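The notice went up on the lamppost outside Dimitrov Hardware in June, laminated, which was how you knew the neighborhood association meant it.

STUKMONT PARK SUMMER CONCERT, it said. BRING A CHAIR. BRING A FRIEND. LIGHT REFRESHMENTS.

I lived across the street from the park and had no friend available at that time of day, so I brought two chairs. I figured one would look like optimism.

The year before, they had shown a movie on a bedsheet. The year before that was the pie walk, which ended with a letter from an attorney. The concert was supposed to be the safe choice. Who could object to a concert? My upstairs neighbor, for one. She had lived in the building for longer than the elevator had, and she objected in writing.

"It says refreshments," she told me on the stairs. "It doesn't say what kind."

"Light," I said.

"I've had light. Light was a cracker."

She came anyway. She took the second chair without asking whose it was, set her purse on her knees, and looked over the lawn like someone sent to appraise it.

The band was called Murora. According to the flyer they played "music of the open road," and they had driven over from the next zip code to do it. There were 4 of them on the flyer and five on the stage. The extra one had a tambourine and stood a little apart, and the others never looked at him. I asked the woman with the clipboard who he was.

"I thought he was with the sound people," she said.

The sound people thought he was with the city.
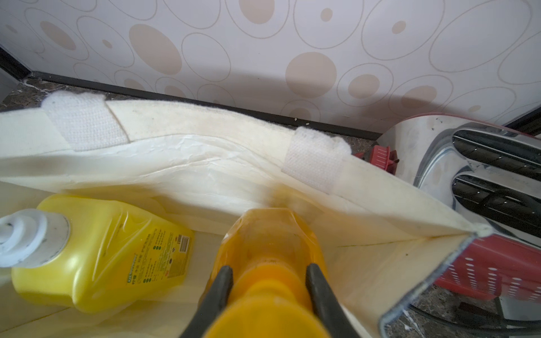 By seven the lawn was filling up. The association had printed 252 programs, and the woman with the clipboard kept bringing us more of them. My neighbor had six. She folded one into a hat, tried it on, and put it away in her purse for a worse day.

"What's Plekico?" she asked, reading the back.

"The sponsor."

"What do they do?"

I looked. Plekico, the program said, was proud to be part of the places we call home. There was a drawing of a leaf.

"Parking, I think," I said.

The president of the association got up to say a few words. He thanked the parks department, and the block captains, and the dog owners, who he hoped would take the thank-you in the spirit it was meant. He thanked the residents of 1013 Stukmont Avenue for the use of their extension cord. That was us. I hadn't known we were being used. My neighbor raised one hand to the crowd without standing, the way a queen might if she had bad hips.

"You lent them the cord?" I said.

"I lent them the outlet. The cord's from the basement."

"But you wrote a letter against the whole thing."

"Two letters," she said. "You can be against a thing and still want it plugged in."

Then Murora played. They played a song about a highway, and then one about a different highway, or the same one going back. The singer had a nice voice and a great deal to say between numbers about where he'd been when he wrote them. Mostly he'd been in Ohio. A toddler in rain boots marched up to the stage and lay down in front of it, and stayed there through the whole first set with her arms out.

The tambourine man was very good. I don't know much about tambourines, but he seemed to hit it only when it needed hitting. People started watching him. The singer noticed and began standing in front of him. He moved over. The singer moved over too. They got all the way to the edge of the stage like that, and the tambourine man stepped down onto the grass and kept playing.

He walked up the middle aisle, past the cooler and the folding table with the crackers on it, and a few of the kids got up and went after him. Then a few of their parents. The band was still going, something about a truck. He led them once around the fountain and out by the east gate, and we could hear the jingling all the way down to the corner, where I suppose they waited for the light.

"Well," said my neighbor. "There goes the bridge game."

Half the lawn was open chairs now. The toddler sat up, looked at the stage, and lay back down.

The kids and parents came back in ten minutes or so, kind of sheepish, without him. One of the fathers had the tambourine. He tried to hand it to the woman with the clipboard and she wrote something down but wouldn't take it.

My neighbor held out her hand. "I've got a purse," she said.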